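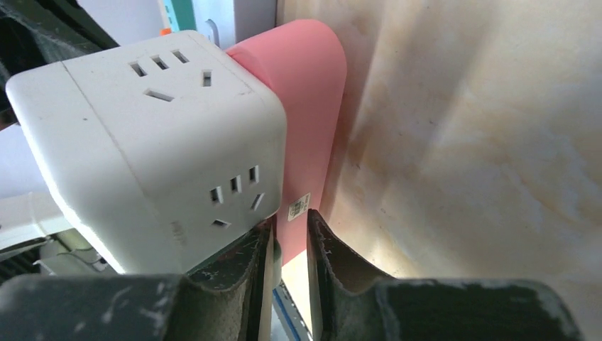

White cube power strip with slightly scuffed corners.

Pradance Amber is a festival beer, and I've been writing up its entry here because I drink far too much of it. It's a malty red ale, brewed by Amida in Hirkilmont and poured each June at the town's street fair. The first batch filled 50 kegs, and those were gone by 9 p.m.!

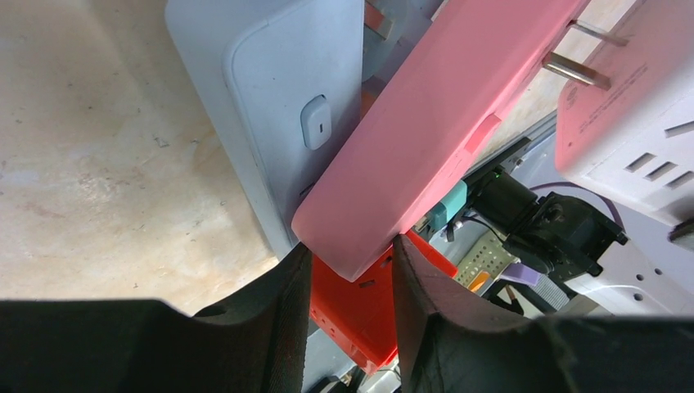

Pink power strip, long and flat with rounded corners.

The label says 1641, the year of the town's first brewing license (I love that bit). Later versions added orange peel, then dropped it again, and I still miss the peel.
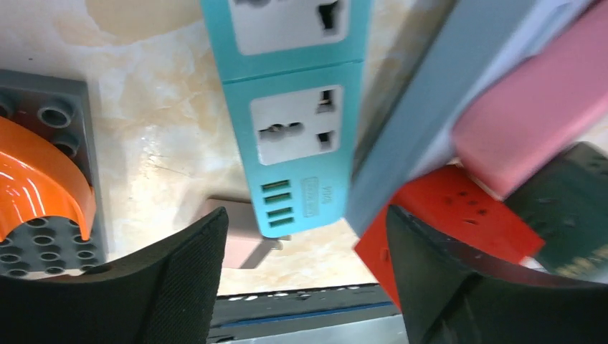 A stronger winter version came out in a run of 153 bottles, with a darker malt and a touch of smoke. I've only tried it once, at a bar in Lagos, and would happily go back for another.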